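Suture practice pads, which one are you all using?

threadbare_ok
Posted March 2018
Second-year here and my old silicone pad is shredded. Looking at the Plamix one or the Lomwood with the skin layer. Anyone tried both?

gutstring37
Had the Plamix for 2 months and the holes tear out if you pull at all hard. Lomwood is better but wow, it's stiff!

mopsy_k
Disagree on the Plamix, mine has taken 600 stitches easy (I keep a tally, don't judge). You're probably yanking up instead of following the curve of the needle.

gutstring37
I am not yanking lol. Real tissue gives and the pad doesn't, so you never learn how much tension is too much.

threadbare_ok
OK but what thread? The stuff in the Umau kit is so pale I lose it constantly.

mopsy_k
Go dark, always. Black or close to it, on anything pink or red, and keep the long end straight so you can see where it's going. 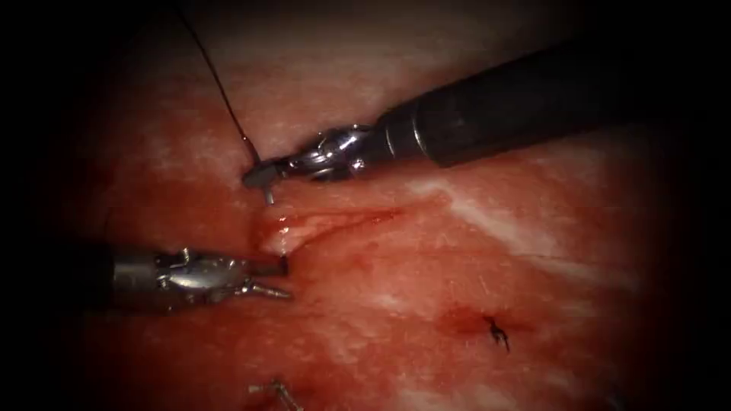

I'd also quit buying the little kits, you pay 60 bucks for scissors you already own. Get a box of thread and do your knots slow.

gutstring37
Fine, agreed on the thread. Still not on the Plamix.

threadbare_ok
Ordering the Lomwood, will report back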